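Read this before you use any of the numbers. I put the table together for my own purposes, I don't fully trust it, and I'd rather you didn't either.

# worktop-claims

A table of 200 statements made by sellers about kitchen worktops, and what I could find to back each one up. Dark stone-look and dark wood-look surfaces are over-represented, as those were what I was shopping for when I started getting annoyed.

The files:

- `claims.csv` has one row per claim
- `sources.csv` lists where each claim was printed
- `tests.csv` holds the home tests, such as they are
- `notes/` is loose text, mostly grumbling

## Why it exists

I needed a new worktop and was told by two salespeople in one afternoon that a dark surface "hides everything". A third told me dark surfaces show every crumb. All three had the same brochure on the desk. I asked each of them how they knew and got the same answer, which was that customers say so.

So I began writing the claims down. Most are from the Natmont and Burotier catalogues, with a smaller batch from Jin, who only sell through fitters and whose printed material is hard to get hold of. Clarkness make a cleaning spray and not a worktop, but their label makes so many promises about worktops that I let them in.
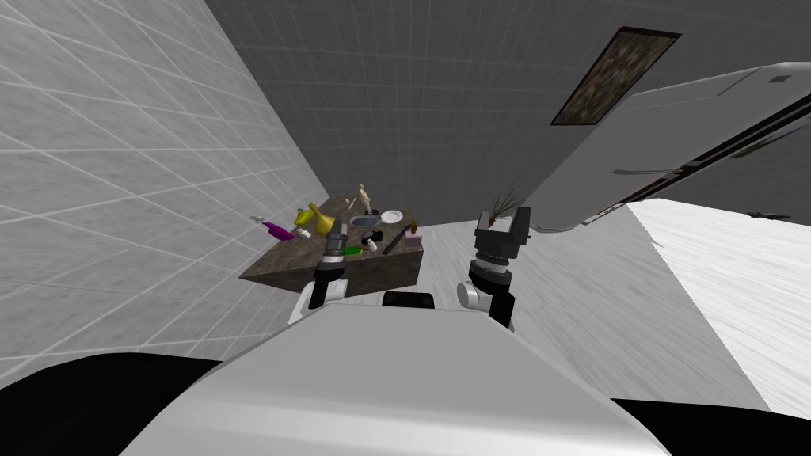
The catalogues don't agree on what the words mean, and that caused more work than anything else. "Heat resistant" in Burotier's range seems to mean you can put a mug on it. In Natmont's it comes with a footnote telling you to use a trivet, at which point I'd say the trivet is the heat resistant part. I have kept the original wording in `claim_text` and put my reading of it in `claim_plain`. If you think my reading is unfair, the original is right there.

## Columns in claims.csv

| column | what it holds |
|---|---|
| `id` | number from 1 to 200, no meaning |
| `maker` | natmont, burotier, jin or clarkness |
| `topic` | heat, stain, scratch, cleaning, looks, lifespan |
| `claim_text` | as printed, spelling mistakes included |
| `claim_plain` | my reading |
| `evidence` | none, vague, stated, tested |
| `tested_by_me` | yes or no |
| `verdict` | holds, fails, unclear |

`evidence` is the column to look at. "Stated" means the seller says a test was done and names it. "Tested" means I was able to read the results. Only 12 rows reached "tested". 100 rows are "none", and I was generous in deciding what counted as vague.

Don't read `unclear` as a polite `fails`. It means I couldn't tell.

## The home tests

These are weak and I know it. I used off-cuts on a bench in my garage, one off-cut per product, with turmeric, beetroot, black coffee, red wine and engine oil. Each was left overnight and wiped in the morning with a damp cloth. Where a seller said to use a particular cleaner I tried that as well, on the other half of the piece.

Things wrong with this:

- One off-cut tells you nothing about the next batch.
- Off-cuts come from the sort of shop that keeps off-cuts, so they may be old stock.
- I judged the marks by eye under a strip light, and I already had opinions.
- Engine oil was a daft choice. It was what I had.
- I didn't do the sealed and unsealed versions separately for the first 5 products. The rows say `sealed = unknown` in `tests.csv`.

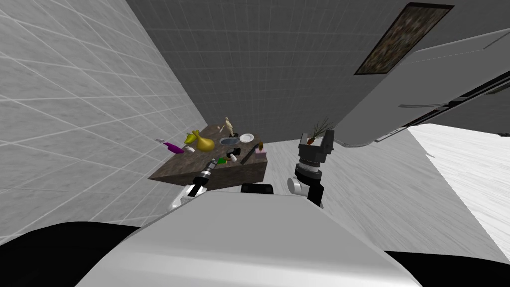

Scratch claims I mostly left alone. To test them properly you need a known weight and a known point, and I had a fork. There are a few rows where I used the fork anyway, and they are marked `method = fork`. Please leave them out of any average. I nearly deleted them and then thought that deleting the embarrassing rows was exactly what I was accusing the catalogues of.

The lifespan claims can't be checked by me at all. A surface "built to last a lifetime" will outlive my interest in this table whatever happens. Every one of those rows is `unclear`, except where the printed guarantee is shorter than the claimed life. Those are `fails`. I had an email calling that harsh. I still think it's the only sensible reading.

## What I would and wouldn't conclude

Fair:

1. Sellers seldom say how they know a thing.
2. The same phrase can mean different things in two ranges from the same maker.
3. Cleaning claims had the thinnest support of any topic, Clarkness worst of all.

Not fair:

1. That any one of these makers is better than the others. The Jin sample is tiny.
2. That dark worktops are a bad buy. I ended up with a dark one. It shows water marks by the sink, and by evening I've stopped noticing.
3. Anything at all about price. I didn't record it, which was a mistake.
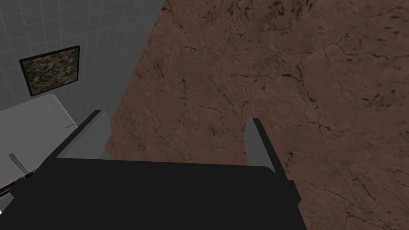
## Known problems

- Some Burotier claims appear twice because the autumn catalogue reprinted the spring one with new page numbers. I've removed the ones I spotted.
- `topic` allows one value only. "Wipes clean and resists heat" had to go somewhere, and it went under cleaning.
- Rows added in September use a newer edition of the Natmont catalogue, and I haven't gone back to compare.
- One source is a showroom sign I copied out by hand. I can't swear to the commas.

## Changes and corrections

If a verdict is wrong, open an issue with the row `id` and something I can read for myself. "I work in the trade" isn't something I can read. I look at issues on a Monday, if at all.

## Licence

Do what you like with the table. The claims themselves belong to whoever wrote them, and they're welcome to them.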